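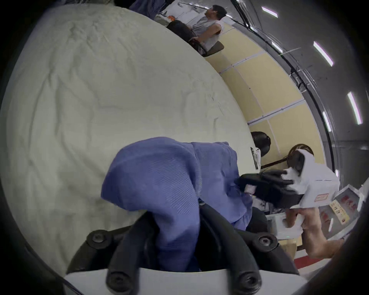

Reading time: 9 minutes with the exercise, less if you skim

Week 13 notes: showing a task by hand

Okay, cloth week! I put this one late in the course on purpose, after you've all had your turn on the Drakar arm with the remote sticks and found out how tiring it is to pinch anything soft that way. With a hand-held gripper you skip the arm altogether. You hold the fingers yourself, you feel the fabric pull, and the camera on the tool records what the robot would see if it were doing the job.

Look at how bunched up the blue fabric is, with one gripper pinching into the folds and a second one coming in from the right. Picking a good spot to grab in a heap like that is most of the problem. You do it without thinking, so please slow down and think about it – I'd like one sentence in your log on why you grabbed where you did.

Some things I kept writing on people's sheets last term:

Keep both grippers in view of each other when you can. The wide lens helps a lot here, but it bends everything near the rim, so don't judge distance out there.

Don't fix a bad grasp by shaking the cloth. Open, back off, try again. Those retries are good data and I want them left in.

Start from a different heap every time. One group gave me 63 demos from nearly the same pile, and their policy was lost on any other (sorry, you know who you are).

For the lab you need 26 clean demos per pair, saved in the Londik folder under your group name. Read the Bhatia handout on matching the two grippers' clocks before you come in. Questions go on the Mirnetness board, please, as I lose track of email in March.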